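How to Descale an Electric Kettle with Citric Acid

Applies to: stainless steel and glass kettles with a concealed heating element. For kettles with an exposed coil, see the note near the end.
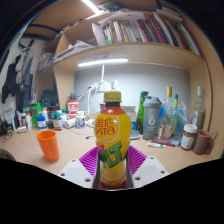
Hard water leaves calcium carbonate on the base and lower wall of a kettle. The deposit slows heating, sheds white flakes into drinks, and can hold enough heat against the base to trip the cutoff before the water boils. Citric acid dissolves it without the smell of vinegar and rinses out more easily.

What you need

Food-grade citric acid powder
A kitchen scale that reads in single grams
A soft bottle brush or a nonabrasive sponge
Cold tap water

Bulk powder is sold in the canning section of most grocery stores. The Vutora descaling sachets also work, but check the weight printed on the packet before using one, as two sizes are sold.

Steps

1. Unplug the kettle and let it cool completely. Lift it off the base and keep the base dry from this point on.

2. Take out the spout filter if it is removable. Most slide straight up; some have a small tab that has to be pressed inward first. Set it in a cup.

3. Add 17 g of citric acid per liter of water. Fill to the maximum line only if the scale reaches that high. Otherwise cover the deposit by 2 cm and weigh the powder to match.

4. Stir with a plastic or wooden spoon until no grains are left on the bottom.

5. Heat the solution to a simmer and switch off by hand. Do not let it reach a rolling boil. Citric acid foams when it meets a thick deposit, and a full kettle will push foam out of the spout.

6. Pour enough of the hot solution into the cup to cover the filter.

7. Leave everything for 20 minutes. Light scale will be gone well before that. Heavy scale loosens in plates and may need a second batch.

8. Empty the kettle into the sink with the cold tap running. Brush the seam where the wall meets the base, which is where residue tends to stay.

9. Fill with fresh water, boil, and discard. Repeat once. If the water still tastes sour, do it a third time.

Exposed coils

Older kettles such as the Bidik have a plated coil sitting in the water. Use half the amount of acid and do not heat it in the kettle. Boil plain water, switch off, unplug, wait four minutes, then add the powder slowly. Long soaks can dull the plating.

How often

This depends on the water supply. In Hollham, where the tap water is hard, a kettle used several times a day needs treatment every month. With softened water, twice a year is enough – more often if the spout filter starts to clog.

Do not mix citric acid with bleach or any chlorine cleaner. Do not use it on bare aluminum or on chipped enamel. Store the powder in a dry, labeled jar with a tight lid, away from sugar and salt.

Page maintained by Weerasinghe. Last checked in February.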